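Findivville Community Board
Household and Family Matters > Money Between Partners

Topic: Separate accounts, joint account, or both, when incomes differ

Posted by moderator_beddoe
Members are reminded that this section is intended for the discussion of household finances between spouses, partners and engaged couples. Posts should address the arrangement under discussion and should refrain from comment on the character of any member's partner. The previous topic on this subject was closed after it departed from that standard. The question submitted for the present topic is as follows.

"My fiancée and I will marry in February. I earn considerably more than she does. My family expects that I will hand over most of my pay to a joint account and that she will manage it. Her family expects that each of us will keep our own account and split the bills evenly. Neither of us is comfortable with either plan. We would be grateful to learn what other households have done and whether it has lasted."

Posted by Trikimthorpe_Resident
I wish to thank the member for the question. In our household, both salaries are paid into one account in both names. The rent, the utilities, groceries and the car are paid from it. On the first Friday of each month, an equal sum is transferred to each of us for personal use, and neither is required to account for it. The arrangement has been in place for the whole of our marriage. I would recommend it to any couple, whatever the difference in income.

Posted by ledger_and_lamp
With respect to the previous member, I do not believe the arrangement suits every couple. A person who has worked and lived alone for many years may find it difficult to see an entire salary leave his or her control. My husband and I each contribute a share of our pay in proportion to what we earn. His share of the household costs is therefore larger than mine, and what remains is our own. We review the shares when either salary changes. No one is asked to justify a pair of shoes.

Posted by Trikimthorpe_Resident
I accept that proportional shares are a fair method of dividing the bills. My concern is with what remains. If one partner earns much more, that partner will also have much more left over after the bills are paid, and the two will be living at different standards under the same roof. One will be able to take a vacation and the other will not. I would ask how that is addressed.

Posted by ledger_and_lamp
Vacations are paid for as a household cost. So are gifts to both families, medical expenses and furniture. The list of shared costs is longer than the member may have assumed, and it is in writing.

Posted by Eifion Kneath
I would like to offer the view of a person who has given too much. During my engagement I transferred $700 each month to the woman I intended to marry, in addition to paying for meals and travel. I did so freely and she did not ask for it. By the time we discussed a wedding I had no savings, and she was under the impression that I was far better off than I was. The sum in my own account on the day we first compared statements was $358. She was upset, and in my opinion she had every right to be, as she would have preferred that the money be kept.

We did marry. Before doing so, we agreed on 4 rules, which I set out for the benefit of the member who submitted the question.

1. Each party discloses all income and all debts before any account is opened.
2. No transfer is made from one party to the other as proof of affection.
3. Any purchase above an agreed limit is discussed in advance.
4. Money lent to relatives comes from personal funds, unless both parties agree otherwise.

The fourth rule has been the hardest to keep.

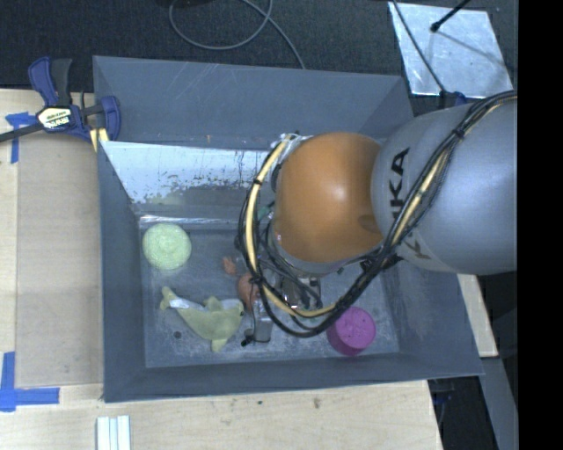
Dirkodholm_Reader wrote that the second rule was too severe. A gift of money between two people who intend to marry is an old custom in many families, and to refuse it outright may cause more offense than the sum is worth. The member proposed that such gifts be permitted, provided that the amount is modest and that the giver has first met his or her own obligations.

Posted by Eifion Kneath
I am grateful for the correction. The rule was written for the two of us and reflects my own conduct. I have no objection to a gift on a birthday. My objection is to a monthly payment that both people come to rely upon and neither has discussed.

Posted by quiet_harbor
I must disagree with much of what has been said. If a man is able to provide, he should provide, and I do not see why a wife should be presented with a written list of costs as though she were renting a room. My late husband gave me his pay every week and I ran the house with it. We never quarreled about money.

Posted by ledger_and_lamp
I do not doubt the member's account. I would only observe that the written list was my suggestion and that my husband was the one who was presented with it.

Posted by Trikimthorpe_Resident
May I ask quiet_harbor whether the savings were held in both names? My mother ran the house in the same manner. When my father died, she was unable to draw on an account containing $3,082 until the paperwork was complete, although she had saved every dollar of it herself.

Posted by quiet_harbor
They were not, and I had a similar difficulty with the bank. On that point I would advise the couple to put both names on the savings, whatever else they decide. I remain of the same opinion on the rest.

Posted by moderator_beddoe
The member who submitted the question has asked that the following reply be posted.

"We have read every response together. We intend to begin with proportional shares for the household costs and a savings account in both names. We have not yet agreed on what to tell either family. We would welcome further comment on that matter."

The topic will remain open. Members who wish to discuss loans to relatives are asked to begin a separate topic.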